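Should our school keep its morning assembly? In Troltdale we started to discuss this in May, and I would like to defend the old custom.

I came to this country as an adult, and my own school had no assembly. My daughter has it 4 days a week, and she comes home with songs and small news — more than she tells me about mathematics.
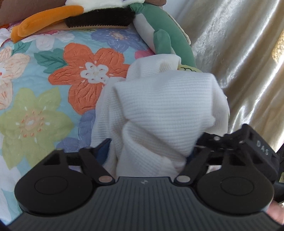

One parent answered me that the time is simply lost, and that children of fourteen stand there half asleep. I understand this. But a shorter assembly, on 2 mornings, would still bring all 419 pupils into one hall. I ask the school to try it until winter and then to ask the pupils themselves.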